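Javari Gallery — Exhibition Working Group
Minutes of the August meeting
Held in the upstairs meeting room, Friday, 2:00 p.m.

Chair: Senga Crichton
Present: representatives of Javari (exhibitions, registrar, building services), Clevent (lighting), Dow Studio (exhibition design), Hidasix (crating and transport)

1. Minutes of the previous meeting

Approved with one correction. Under item 4, "ceramic tile panels" should read "ceramic relief panels."

2. Matters arising

2.1 The loan agreement for the stoneware group has been countersigned and filed by the registrar. The lender's condition on photography (no flash, no tripods in public hours) will be added to the visitor notice at the entrance.

2.2 The title wall text was returned by the editor with changes to the second paragraph. Dow Studio will reset it in the agreed typeface and circulate a proof.

3. Floor plan

3.1 Dow Studio presented revision C of the plan. The partition between the ceramics room and the textile room moves north to line up with the existing column. This gives a clear opening wide enough for the pallet truck during installation and meets the access requirement once the show is open.

3.2 The long plinth in the ceramics room is divided into two parts. The joint falls under the blank label zone. Plinth tops will be finished in matte gray paint, two coats, with no varnish.

3.3 The registrar asked for the distance between the barrier line and the suspended textile to be increased. Agreed. Dow Studio will show the new line on revision D.

3.4 Revision C was accepted subject to 3.3.

4. Lighting

4.1 Clevent reported on the track survey. Tracks 1 to 4 are sound. Track 5 has a failed end feed and will be replaced before the textile hang begins.

4.2 The textile room will be held at 50 lux at the surface of the work. Ceramics may be lit to a higher level, subject to the lender's written limits. Clevent will take readings at each object position after focusing and hand the sheet to the registrar.

4.3 There was discussion of glare on the glazed bowls. The two-sided display means that a fixture aimed correctly for one approach will be visible from the other. Clevent proposed honeycomb louvers on all fixtures along the central aisle — these reduce output, and the wattage schedule will be revised to match.

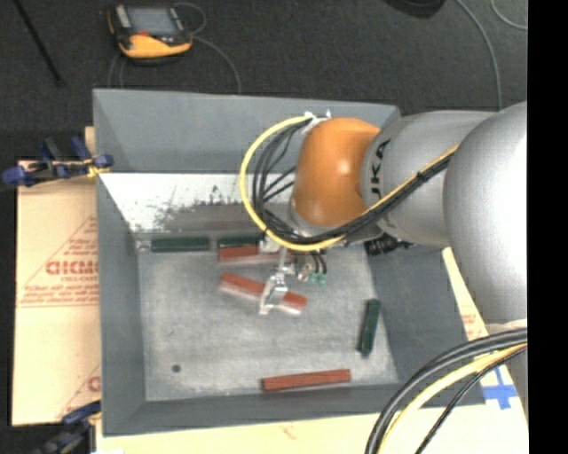

Will the louvers delay the focusing session?
Clevent has them in stock, and focusing stays on the day already booked.

4.4 The chair asked that emergency lighting be tested with the new partition in place. Building services will arrange this and report the result in writing.

5. Crating and transport

5.1 Hidasix confirmed that the crates for the outgoing ceramics display have been checked. Three need new foam inserts. The work will be done at the Hidasix workshop.

5.2 Incoming crates will be left closed in the gallery for 24 hours before opening, as set out in the loan agreement. The registrar will keep the climate log for this period.

5.3 The freight elevator is rated at 400 kg. The crate for the large relief weighs 485 kg packed and cannot use it. Hidasix will bring it in through the ground floor loading door, unpack it in the lobby, and move the relief up in sections on the padded frames. The lobby will be closed to the public while this is done.

5.4 Building services noted that the loading door closer is slow and should be adjusted beforehand. Agreed.

6. Labels and print

6.1 Object labels are to be 14 point minimum, black on off-white, mounted at the height used in the spring exhibition. Catalog numbers go on the last line, after the credit.

6.2 Dates for two of the textile works differ between the lender's list and the catalog proof. The registrar will ask the lender which is correct. The labels for these works are on hold.

7. Budget

7.1 The replacement end feed (4.1) will be charged to building maintenance. The louvers are covered by the existing lighting allowance. No other changes were reported.

8. Actions

Dow Studio — issue revision D; circulate title wall proof
Clevent — replace end feed on track 5; revise wattage schedule; lux readings after focusing
Hidasix — foam inserts; written method for moving the relief
Registrar — textile dates; climate log; photography notice
Building services — emergency lighting test; adjust door closer

9. Next meeting

To be set by the chair once revision D has been issued.

Meeting closed at 3:40 p.m.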